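4.2 Attendance and retention in the on-demand condition

Members assigned to the on-demand condition could start a recorded class in the group exercise studio at any time the room was not booked for a live session. Classes were played through the Oltix kiosk, which logged the start time, the title, the elapsed playing time and the card numbers of members who tapped in at the door. Members in the comparison condition had access to the live timetable only. Both conditions ran at the Pistau and Liao sites, and the sites exchanged conditions at the midpoint of the study so that each served as its own control.

The analysis sample comprised 689 members who had tapped in to at least one studio class before the study opened. Staff, casual visitors and holders of short-term passes were excluded. A visit was counted as a studio visit if the member tapped in and remained past the first 10 minutes of the class. Shorter stays were treated as abandoned, as inspection of the door logs showed that many of them were members looking for a free room or collecting equipment.

Studio visits per member were higher in the on-demand condition at both sites. The increase was concentrated outside the live timetable, chiefly in the early afternoon and after the last evening class. Visits to live classes did not fall by a detectable amount when recorded classes were introduced, which is inconsistent with the substitution effect that club managers had expected. Members who used recorded classes tended to be those who already attended live ones. Uptake among members who mainly used the gym floor was low, and a month of promotional signage at the front desk in July made no measurable difference to it.

Class length was a stronger predictor of completion than class type. Titles of 30 minutes or less were completed more often than longer titles in every category, including yoga and mobility, where we had expected members to tolerate a longer format. Instructor identity had a small effect that disappeared once length was entered into the model. We did not attempt to separate the effect of production quality, which varied little within the catalogue.

4.3 Reliability of the video catalogue

The supplier's catalogue held more than 2,000 titles when the kiosks were installed, drawn from several producers. Category labels were supplied by the producers and were not consistent. "Core" and "conditioning" overlapped heavily. All titles were therefore recoded before analysis by Arif Paul, using the Pundlow activity scheme, and a second coder repeated the work on a random subset. Disagreements were settled by viewing the opening and middle of the title together.

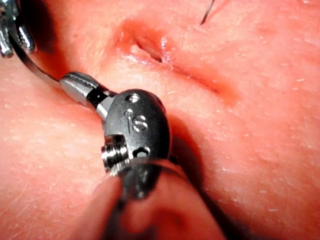 Figure 3. Close view of a short incision, with suture thread and part of a robotic surgical instrument.

Titles that could not be assigned to an activity code were removed from the kiosk menu before the first session and do not appear in the completion figures. Titles assigned to more than one code were retained under the code that occupied the greater share of playing time. Repeating the completion analysis with these mixed titles left out did not change the direction of any result reported in Section 4.2.

Two limitations apply to the playback data. The kiosk recorded elapsed time even if the room had emptied, so a class left running after the last member walked out was logged as complete unless the door record showed otherwise. The door reader at the Liao site also failed to register exits during a firmware fault in the second half of the study. Visits in that period were retained for the attendance counts but excluded from the completion model.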